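Why Is Seal Paste So Red (and So Messy)?

Have you ever looked at a painting from China, Japan or Korea and spotted a little red square tucked in the corner? I used to think it was a sticker. Nope! It's a stamp, made with a carved seal, and it works a bit like a signature. The artist presses the seal into some red paste, presses it onto the paper, and there's their name.

I got interested in all this when my neighbour Kilian Aigner gave me a lump of soapstone and said, "Go on, carve your name in that." Soapstone is nice and soft (for a rock, I mean), so you can scratch letters into it with a small metal tool. You have to carve everything backwards, though. I forgot. My first seal printed my name the wrong way round, and it took me a whole afternoon to sand it flat and start again.

People have been using seals in China for more than 2000 years. The very early ones weren't used with red paste at all. They were pushed into soft clay, which was used to close up letters and parcels so you could tell if some sneaky person had opened them. Once paper came along, people needed something colourful that would stick to it, and that's how red came into the story. 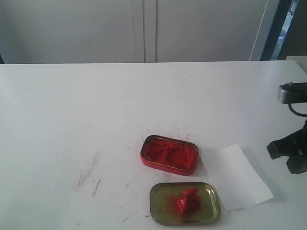
So what goes into red seal paste? There are three main things. First there's the colour, a very fine powder called a pigment. Next comes oil, often castor oil, which holds the powder together and helps it grip the paper. The last bit is my favourite, because it's so unexpected: fibres! Some pastes have silk in them and some have plant fluff from a herb called mugwort. The fibres work like a sponge and keep the oil and colour from sliding apart.

The old-fashioned pigment was ground up from a mineral called cinnabar. It's a gorgeous colour, but it has mercury in it, and mercury is poisonous. Lots of pastes today use safer colours, but you can't tell which kind you've got just by looking. If you find an old tin at your grandparents' place, leave the lid on and ask a grown-up about it. Don't taste it, don't sniff it, and wash your hands if you've touched any.

The other thing you should know is that it gets EVERYWHERE. Water won't do much, because the paste is oily and oil and water don't like to mix. I use soap and an old rag, and I still once found a red thumbprint on the fridge.

Want to have a go without the mess? Grab an eraser and a washable ink pad. Draw a simple shape on the eraser with a pencil, then ask an adult to help you cut away the bits around it. Tap it on the ink pad a few times, very gently, then press it straight down on your paper and count to 8 before you lift it off. Don't wiggle! Wiggling makes it blurry. If you want to use a letter, draw it backwards first and check it in a mirror. J and S are the ones that always catch me out.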